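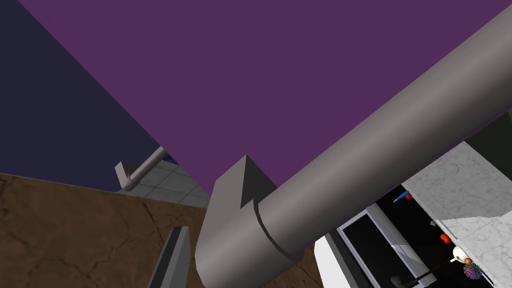 Search the notebook
Search
All entries This month Tags

November, Friday, started 9:40

Gripper and wrist camera comparison in the Renemora kitchen, day 2

Picking up where yesterday's entry stopped. The overnight batch on Atari (the old workstation under the window, still going strong) finished before I got in and for once nothing had crashed. 3,408 grasp attempts logged, all with usable wrist video. That is the biggest clean set we have had out of this simulator and I am very happy about it!

Setup for anyone reading cold: same arm in every run, same controller gains, same Renemora kitchen scene with the colors and textures randomized per episode. Two things vary. The gripper is either the Thorlacius narrow-finger model or the Droser with the wide pads. The wrist camera mount is either the old high one or the new low one I drew up on Tuesday's whiteboard. That gives 4 combinations. Batches are split evenly and share object seeds, so each combination sees the same clutter in the same order.

I'm looking at cabinet and shelf grasps first because that is where the two grippers ought to differ. Open tabletop grasps are boring with either one.

First look, Thorlacius

Love this gripper in tight spaces. The slim fingers slide in beside a neighbor object without shoving it, and the approach planner stops fussing about collisions with the shelf edge. With the Droser the planner spends ages rejecting approaches, then settles for one from straight in front, and if something is standing there it gives up. With the Thorlacius it finds a slanted way in nearly every time, sometimes with the arm twisted into a pose I would never have picked by hand. I sat and watched a bunch of these back to back. Very satisfying.

Weak spot is round things. Small spheres squirt out from between the fingers when the closing force comes on. I first suspected contact friction, so I checked the material table, and both grippers are using the same pad friction, good. Then the contact patches: the Thorlacius collision mesh comes to a hard edge down the middle of the pad where the visual mesh is flat. So every sphere is being squeezed between two ridges. That is our fault, left over from when we decimated the mesh to speed things up. Need to redo it by hand with a proper flat face.

So round-object numbers for the Thorlacius are void until the mesh is fixed. I've put a flag in the results table and please nobody quote them in a slide.

First look, Droser

Solid, calm, a bit of a bulldozer. Once it has something, it has it. Lifts are smoother, and there is almost no rotation in the grasp when the arm swings back over the counter. On tall light objects it is clearly the better of the two. Anything with a handle is a coin flip, as the pads want to close on the body and the handle gets in the way of one side.

It knocks over a lot of neighbors on the way in. We don't count that as a failure at the moment and I think we should. A grasp that succeeds and leaves a mess behind is scoring the same as a clean one, which flatters the Droser. Proposal: log the displacement of every non-target object and keep it as a separate column, no combined score yet.

Wrist cameras

This took up most of the morning and I learned more from it than from the grippers.

The high mount sees past the wrist and gets a wide look at whatever is in front, but both fingertips drop out of view in the last stretch of the approach. The low mount keeps the tips in view for longer. What I hadn't thought about enough is how much of the picture the arm's own links take up when the wrist rolls. In the reaching-under poses the forearm goes right across the view, and what's left is a slice of counter on one side and a lot of wall on the other. The target can be squashed into a corner. For a person looking at it, you can work out where you are after a second or two. For the policy it's a different input from anything in the tabletop data.

I wrote a quick script to measure how much of each image is covered by robot links, using the segmentation output. Ran it on a sample of 300 episodes. Plotted coverage against time-to-grasp, one line per combination. The low mount with the Droser is the worst by a clear margin, the wide pads plus the housing fill the bottom of the view and it only gets worse as they open. Low mount with Thorlacius is much better, fingers take up very little. High mount is nearly the same for both grippers until the wrist rolls past vertical, then both lines jump together.

The jump is interesting. It happens at the same wrist angle every time, so we could put a soft cost on that angle in the planner and see how many grasps we lose. My guess is few. Will try.

Also tried a wider lens on the low mount, just by changing the field of view in the config. More context, yes, but small objects at the back of a cabinet shrink to a handful of pixels and I could barely tell them apart myself. Went back to the standard lens. Could be worth rendering at higher resolution and cropping, if Atari's GPU will put up with it.

Lighting: cabinet interiors are coming out very black in the renders. Objects inside show up as little colored blobs. A real camera would bring its exposure up in there and ours doesn't. Renemora has an auto-exposure switch I had never touched. Turned it on for one short batch and the interiors are much more readable, with counters a little washed out in exchange. Leaving it off for the comparison so the day 1 and day 2 data match. On for everything afterward, unless somebody objects.

12:50

Lunch. Remeshing the Thorlacius fingers while eating, which I recommend to no one with a sandwich that has sauce in it.

2:15

New finger mesh is in. Flat pad face, chamfer on the outside edge kept, tip taper kept. Checked it against the visual mesh in the viewer and they line up. Sim speed dropped a hair, nothing to worry about.

Reran the sphere seeds only. Night and day! The balls stay put. Some still roll out when the approach is off-center, but those look like honest misses, finger on one side touching first and pushing. The squirting is gone. I'm rerunning all Thorlacius round-object episodes tonight so the table can have real numbers in it.

Irregular shapes (bunches, spiky things, anything with lots of little bumps) are still slow in both grippers. Contact solver is doing far too much work. Physics step time goes way up the moment a finger touches one. Options are to use a simplified hull for those and accept that fingers will sit slightly off the surface, or to cap contacts per pair. I'd try the cap first. Hulls on bumpy objects made grasps look too easy last time we did it, back in the drawer experiments.

Controller note

While the arm was in those twisted cabinet poses I noticed a small buzz in the last wrist joint, visible in the joint velocity plots and just about visible in the video if you go frame by frame. Same with both grippers, so it isn't payload. Lowered the damping on that joint, got worse. Raised it, buzz went away and tracking is still fine. New value is committed in the shared config with a note. If your own experiments look different on Monday, check there before anything else.

I did not change it for the overnight runs. Those need to match what we already have.

Where I've landed so far

Thorlacius plus low mount for cabinets, and I'd be glad to start training on that next week. Droser plus high mount for counter work and anything tall. I would love to keep both alive for one more round, the differences are big enough to be fun and the swap in the config is one line now.

For tonight on Atari:
- Thorlacius, round objects, new mesh, both mounts
- Neighbor displacement logging on for all runs
- Old damping value, auto-exposure off

Still to do:
- Wrist angle cost in the planner, small sweep
- Contact cap test on the bumpy objects
- Move the coverage script out of my home folder into the repo, it has a path hardcoded in it
- Handle grasps with the Droser, try closing across the handle instead of the body
- Write down which texture packs are in the randomizer, the list on the wiki is old

5:35. Batch started, first episodes look good, disk has plenty of room.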